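December, bench two, after lunch

Back on the desktop cases. Tharushi wanted the whole shelf of donated towers sorted by the end of the month, and I'd been putting it off because it's mostly dust and swearing, but I got a good run at it this morning so I'm writing it down while I remember what I did.

The first one of the day was the tower from the Herath office move. Side panel came off with the usual shove (thumb screws on those are always overtightened, I used pliers and a rag). I vacuumed the floor of the case with the soft brush and left the fans for the blower outside. Please don't use the blower indoors again, whoever that was! I was wiping down the label printer for a good ten minutes.

Then the power supply question. Lakmal's rule is that anything going back out gets its supply tested before we spend time on the rest of the machine, and I've come around to it. Last month I cleaned, re-pasted and cabled an entire tower, all lovely, and then it wouldn't hold the 12 volt line under load. Two hours gone. So now it's supply first, cosmetics later. 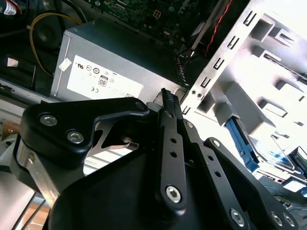

I've also started copying down what's on the labels before anything gets unplugged, because once the supply is out and sitting face down in a pile with its friends I can never remember which case it came from. The number goes on a strip of masking tape, the same number goes on the inside of the case, and the same number goes in the green folder. It's dull but it saved me twice today -- once when I nearly put a supply back in the wrong tower, and once when Tharushi asked me which one had the noisy fan and I could just tell her.

Test results so far: the Herath one was fine on all rails, idle and loaded. The next one, from the Batard lot, started up and then clicked off after 90 seconds on the load tester. I let it cool down and tried it again and got the same thing, so it's in the red crate with a note on it. I am not opening it up. The big capacitors in those can hold a charge long after you pull the plug and I don't feel like finding out how long.

Cables. I'm still cross about cables. Somebody had zip-tied the drive power leads to the front panel wires in one big lump, pulled so tight that I had to go in with the small flush cutters and a flashlight in my teeth. If you're building one of these up for somebody else, use the velcro strips, we've got a whole roll in the second drawer and they come off again without anybody getting hurt.

Parts I need: thermal paste (the tube in the drawer has gone to chalk at the tip, and I squeezed out a good inch before it looked right), coin cells, and more of the short case screws. The coarse thread ones, please. Lakmal bought a bag of the fine thread last time and I've got 900 of them if anyone has a use.

Left on the bench tonight: one tower with its side off, waiting for a drive. Don't put the panel on, I'll only have to take it off again. The Ulton boxes under the window haven't been touched and I'd like to start on those first thing, before the radiator gets going and that corner turns into an oven. Tester is switched off at the wall and the green folder's on top of it.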